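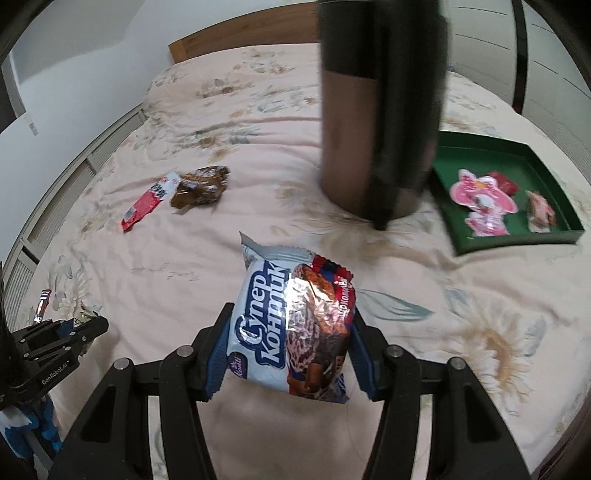 我这次去 Rultthorpe，主要是想弄清楚一个老问题：薄的、软的、表面反光的包装，到底应该用什么样的手指去夹。我们实验室的机械臂夹盒子、夹杯子都可以，一碰到零食袋就很不稳定，袋子会转，会滑，有时候被夹得变形。Trendance 的 Demyd Zakharchenko 在七月给我写信，说他们正在用手持夹爪做包装类物品的比较，可以让外面的人来试一天。他们的软包装测试是在床上做的，被子是浅粉色带花的，东西就放在上面抓。我看到“Супер Контик”的包装时心里很高兴，俄文字母我不用翻译就能读。夹爪的两个指头内侧有蓝色的带纹理的垫子，从左右两边压住包装，一边压在白色和银色的部分，另一边压在发亮的彩色箔纸上。对我来说，这个动作比任何参数表都有用，因为我们的失败大部分就发生在这种箔纸上。

下面按照当天的顺序写。我的中文还在学习，如果有的词用得不准确，请原谅。

早上九点到达。从火车站走过去要经过一座小桥，然后是一条很长的上坡路，拿着行李箱的人我建议坐公共汽车。和我一起去的是 Hanna Onyshchenko，她负责我们的控制部分，我负责夹具。Vsevolod Pasichnyk 本来也要来，但是他的车票改到了下午，所以他只看到了最后的讨论。

上午先看固定工位。那里有一台六轴机械臂，末端装的是 Söderlund 的平行夹爪，控制器是 Burkier 的。我们带了自己的程序，Hanna 用了差不多一个上午才把坐标系对好，因为我们的工具坐标和他们的方向相反，文档里也没有写清楚。这件事我应该提前在信里问。以后去别人那里做测试的同事，请一定先要一张工具坐标的图，最好带一张手画的，上面写明哪一边是 Z 轴的正方向。

Söderlund 夹爪的优点是力很稳定。我们设定同一个力，夹 60 秒，读数几乎没有变化。缺点是它的指面是平的，而且比较硬。夹硬盒子的时候很好，夹小袋子的时候，袋子里的东西会往上或者往下跑，指面和包装之间留下一个空的地方，然后整个袋子就开始转动。Demyd 让我换了一对橡胶指套，情况好了一些，但是指套变厚以后，很难伸到被子和包装之间去。我们最后没有继续调，因为下午的时间更重要。

Burkier 的控制器我以前没有用过。界面简单，急停以后恢复得很快，不需要重新回零。Hanna 不喜欢它的日志格式，她说时间戳和相机的时间戳不在同一个文件里，后面做对齐会很麻烦。我同意她的意见，不过如果只是现场演示，这一点影响不大。

中午在楼下吃饭，有汤和土豆饼，味道很好。Marichka Sirko 和我们坐在一起，她整理他们全部的采集数据。她告诉我，到我们去的那一周为止，软包装这一类有 1,067 段录像，用到的物品有 182 种。我问她物品是怎么选的，她说没有很严格的规则，主要看包装的材料和封口的形状，糖果、饼干、肉类小吃都有，几种语言的都有。她认为语言本身对抓取没有关系，但是不同地方的包装，封口的做法常常不一样，有的边上有锯齿，有的有一条翘起来的封边，夹爪的指尖碰到这些地方，结果会差很多。
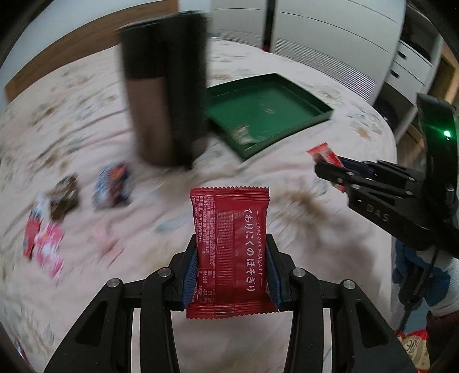

我原来以为封口是弱点，应该避开。Marichka 的看法相反。她说，对很小的扁袋子，竖着夹比横着夹可靠，让封口的边露在上面和下面，指垫只压中间有内容物的部分。下午我用手持夹爪自己试了几次，觉得她的话有道理。横着夹的时候，手腕稍微动一下，袋子就会绕着指尖摆；竖着夹的时候，袋子和手指的方向一致，摆动小得多。当然这是我一个人的感觉，次数也不多，不能当作结论。

关于手持夹爪，我想多写一点，因为我们正在考虑要不要买。

第一是重量和手的姿势。刚拿起来的时候觉得很轻，但是两只手都拿着，弯着腰在床边工作，时间长了背会累，手腕反而没有什么问题。床的高度对我不合适，我比较高。Demyd 说可以跪着做，我试了一下，跪着的时候看得更清楚，可是拿远处的东西不方便。我建议我们自己做的时候，用一张可以升降的桌子，上面铺布。不过桌子上的布和真正的床还是不一样，床会下沉，布下面是硬的，这一点要记在报告里。

第二是指垫。他们用的指垫是蓝色的，有纹理，和 Söderlund 的硬指面相比，压在箔纸上的时候更容易贴合。我试着只用指尖最前面的一小段去夹，也能拿起来，但是手要很慢。如果把包装放到指垫的中间，就可以用正常的速度移动。对于皱的、已经空了的糖纸，我觉得指垫的帮助不大，问题是太薄，指尖常常先把它推走。我的办法是用另一只夹爪轻轻挡住它，然后再夹。Marichka 看了以后说，他们自己的人也是这样做的，只是每个人挡的方向不同。

第三是双手配合。这是我最没有想到的部分。我们在机械臂上一直把两只手当作两个独立的程序，最后才加上避免碰撞的条件。可是人拿着夹爪的时候，两只手从开始就在互相等待，一只手还没有放下，另一只手已经在准备接。Hanna 看我操作的时候，在本子上画了很多箭头，回来的火车上她还在画。她打算把我们的动作分段方法改掉，不再按照每只手单独的开合来分。

第四是相机。视野很宽，画面的四个角是暗的，夹爪自己占了画面下面中间的一块。好处是夹爪的指头和周围的东西能同时看到，不需要另外一个固定相机来说明东西在哪里。不好的地方是手动得快的时候，画面会有拖影，尤其是床上比较高的黑色物体，边缘很难分清楚。被子上的花纹也会被拉成一条一条的。Demyd 的建议是动作开始和结束的时候都稍微停一下，中间快一点没有关系。我按照他说的做，一开始总是忘记停，后来 Hanna 在旁边提醒我，才慢慢习惯。

下午四点左右 Vsevolod 到了，我们和 Tymofii Mykhailiuk 一起开了一个短会。Tymofii 管理他们的设备，讲话很直接。他认为我们不应该马上给机械臂换夹爪，应该先用手持的把自己的物品全部做一遍，看看人是怎么成功的，然后再决定指面的形状。Vsevolod 不太同意，他担心人的动作太灵活，机械臂做不出来，最后得到的数据没有用处。两个人讨论了很长时间，我只把和我们有关的写在这里：

硬盒子和杯子，继续用现在的夹爪，不做改变。

小的扁袋子，先试竖着夹，指垫换成有纹理的软材料，厚度尽量小。

箔纸包装，比较 3 种指垫，同样的物品，同样的人来做。我负责找材料，Hanna 负责写记录的格式。

空的糖纸暂时不放进测试。Vsevolod 希望保留，等他写出具体的做法以后再讨论。

还有一件小事。操作的时候可以戴针织的手套，我开始没有戴，后来手心出汗，握把有一点滑，戴上以后好多了。我们实验室的丁腈手套握起来不舒服，我已经请同事买几副针织的，大号和中号都要，线缆从手柄下面出来，手套的袖口太长会挂住，买的时候请看一下长度。

交通方面，回去的末班火车是晚上七点四十，车站里面没有卖吃的地方，最好在 Rultthorpe 的镇中心先买好。我们和 Trendance 约好下一次星期二再去，那时候带上自己的物品箱。要一起去的同事请告诉我，他们那边的房间不大，我们最多去四个人。Burkier 控制器的设置和坐标系的图，Hanna 整理以后放在共享文件夹里，文件名用英文，方便大家查找。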